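Ticket 235 – left hand drops out mid-task, mandarin plating
Raised by: Keegan Brunton, Kelstead lab
Status: open

The Ziltano hands have been a joy all week, so this one stings! On Thursday the left hand stopped answering 13 minutes into the session. The fingers held their pose, the arm kept moving. I hit stop and logged a hand timeout.

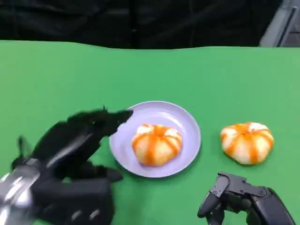 Page 6

Shiyu Fu replied: lovely clear log, thank you. Please reseat the left wrist connector and run the finger test with no fruit out.

Keegan: done – and it got through 1,000 open-close cycles without a single timeout! The right hand was fine throughout. I'd still like a new cable from Clevine before we go back to peeled fruit.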